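Right gripper stops short of the object and reports grasp OK

Asked by Ailsa Gillies
Tags: two-arm, simulation, grasp fault, Seltine

Running the Seltine tabletop task in sim, two arms, multi-finger hands. Job is pick the little red and white target off the tray with the right hand. Worked fine until I updated the hand model in October. Now the right one comes over the tray rim, slows down, closes on nothing and the log says grasp OK. Then it lifts away and carries on with the placing move, empty.

Tried so far: restarted everything, put the old grip force back (18), reset the tray pose. Same thing. 200 runs overnight, 165 of them failed. Left arm isnt even used in this step, it just waits open beside the tray.

Where it gets to before the bad close:

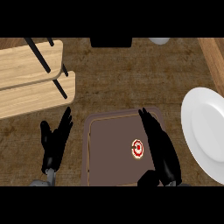 Had the same on our Dalisay setup, Aileen Tagle replied. Check your finger frame before you touch anything else. When the hand model gets swapped the tool offset can go back to default and the planner thinks the fingertips are somewhere they arent. Ours was out by 2 cm. Print the fingertip pose and the target pose at the moment of close and compare. If the gap is the same every run its the offset. If it jumps around, look at the target pose instead.

Separate problem, the grasp OK. Sounds like your check only looks at whether the fingers finished closing. They did finish, on air. Use contact on at least two fingers, or fail it if the hand closes all the way. Please dont run this on real arms untill that check is in, an arm that thinks its holding something will go ahead and do the place move regardless.

Answer 2, from warkport_dan

just turn the speed down. fixed mine

Comment by Ailsa Gillies

Speed made no difference. Offset was it, gap was identical every run, default values had come back in the config. Picks again now. Contact check still to do, will add tonight and post the numbers. Not going near the hardware before that.

Answer 3, unregistered

Is this the Drirkholm hand or the older one? Defaults are different I think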